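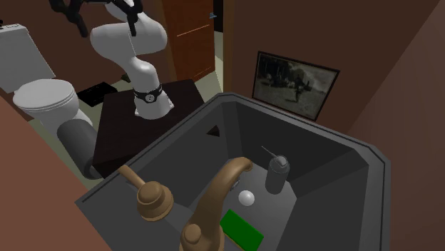

Oriana Saavedra wanted to know whether the honors convocation is still in May or whether it got folded into the big ceremony like last year. Still in May! Still its own thing! And there's so much new this time that I'm going to do a whole thread, so get comfortable.

First, the basics. Orellana College has 1,187 students on the spring graduation list. That's the registrar's number as of 18 April 2019, and it can still move a little while people settle library fines and late grades. If you think you should be on the list and you haven't had the email, go to the registrar's window in Purus Hall and ask. They're nice in there, I promise.

The convocation is the smaller one, in the evening, in Sevov Auditorium. 128 students are getting departmental honors and every single one has their name read out along with the title of their thesis. I love this part so much. Last year there was a title with eleven words in Latin and the dean just went for it.

New this year: the thesis advisor walks up with the student. Used to be the advisor sat in the third row and clapped. Now they go up together, shake hands with the dean together, and come down the other side. My department asked for this for ages and I may have yelled in the hallway when the memo came out.

Seating, which half of you are going to ask me about anyway. Sevov holds 2,146 with the balcony open, and the balcony IS open. So no tickets for convocation. Bring your grandma, bring your roommate, bring the cousin who drove all night.

The main ceremony is different! That one is on Dernik Field and you do need tickets, six per graduate. If you need more, put your name on the extras list. If you have spares, please please turn them back in so they can go to somebody with a big family.

Rain plan for Dernik: two ceremonies in Sevov instead of one outside. Arts and education in the morning, then sciences, nursing and business in the afternoon. Your tickets get you into whichever half your graduate is in. The call gets made at 6 a.m. and goes out by text, so check that the college has your actual cell number and not your mom's landline from when you applied.

Somebody in my replies is asking about cords. Honors cords are gold this year for everybody, no more separate color by department. Pick yours up at the bookstore when you get your gown. You don't pay for the cord. You do pay for the gown, or you can borrow one — the loan closet has 40 of them and they go fast, so email student life this week if you want one.

Also the music! The student wind ensemble is playing the processional live at both events. They've been rehearsing with the windows open and I've been eating lunch on the steps just to hear it. There's a bit near the end with the horns that got me a little teary over a tuna sandwich.

Line-up for convocation is in the side hallway by the east doors, 45 minutes before the start. Alphabetical by department, then by last name. Wear shoes you can do stairs in. There are five steps up to the stage and they're steeper than they look. There's a ramp on the west side too, and anyone can use it, just tell the marshal at line-up so your advisor knows which way you're going.

Parking: the lot behind Purus Hall is open to everybody that evening, no permit. For Dernik, use the north lots and walk over.

Last one for tonight. If your name gets mispronounced a lot, there's a phone line where you can record yourself saying it, and the readers really do listen to every message. Do it! The number's in your graduation email, second paragraph, right under the gown sizes.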